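Call for Participants: Household Food Assistance Program, Pakness District

Last updated: February 21, 2021

The Kendel Food Relief Association invites households in Pakness and the surrounding settlements to apply for the next cycle of its food assistance program. The cycle will open in the spring and continue through the end of October. A total of 106 places are available.

The program provides each participating household with a weekly parcel of staple goods and a supplement of fresh produce. Parcels are collected from the distribution point on Bodnár Street or, where a member of the household cannot travel, delivered to the home. Participants are not charged for parcels or delivery. 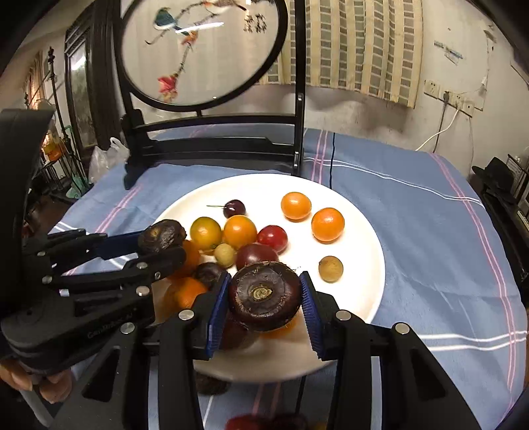

Applications will be accepted from households that meet the following conditions:

- The household has lived in the district for at least six months.
- At least one child under the age of 16, or one adult over the age of 65, lives in the home.
- Total household income falls below the limit printed on the application form.
- No member of the household is currently enrolled in the Pundoder school meals scheme. Families on the waiting list for that scheme may apply.

Households that took part in an earlier cycle may apply again. Priority will be given to first-time applicants until the closing date, after which any open places will be offered to returning households in the order in which their forms were received.

Participants agree to collect their parcel on the assigned day, to inform the office of any change in the number of people living in the home, and to complete 2 short interviews, one at the start of the cycle and one at the end. The interviews cover meals eaten, food purchased and the general health of the household. Answers are kept confidential and do not affect the contents of the parcel. Over the previous cycle the Association distributed 3830 parcels, and the interviews led to a change in the quantity of rice and beans provided to larger families.

Dietary needs, including allergies and religious requirements, should be stated on the form. The produce supplement varies with the season and cannot be chosen in advance.

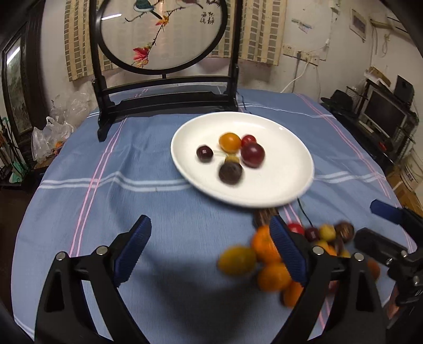
One mother from the previous cycle told the office that the fixed collection day had helped her more than she expected, as she could plan the rest of the week's shopping once she knew what was in the parcel. She asked that the hours be extended into the evening for people who work, and the distribution point will now remain open until 7 p.m. on all collection days.

Forms may be obtained at the Kendel office or from the Pakness health post. Staff at both locations can help applicants who have difficulty reading or writing. Completed forms should be returned by hand with proof of address and a copy of one identity document for each adult. The Association expects to receive up to 300 applications, and incomplete forms will be returned without review.

All applicants will be notified in writing. Those not selected will be placed on a reserve list for the duration of the cycle.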